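4.2 Coding of treaty texts

The corpus holds 319 bilateral agreements on river use between Hinis and Lalham, together with their annexes. Each text was read by two coders, who marked every clause that allows a party to suspend its duties without formal withdrawal. Suspension clauses were split into seven types by trigger – for example, missed payment, failed inspection or change of government.

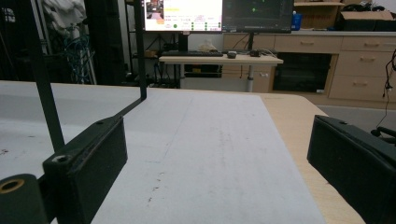
Figure 2. White paper sheet on a light wooden tabletop.

Where the coders disagreed, the clause was sent to a third reader and the majority code was kept. Agreements with a term of less than 20 months were left out of the duration models but remain in the descriptive tables. The Cowie Protocol was coded as a single agreement, although its customs annex was signed separately in November. Side letters were coded only where the main text refers to them.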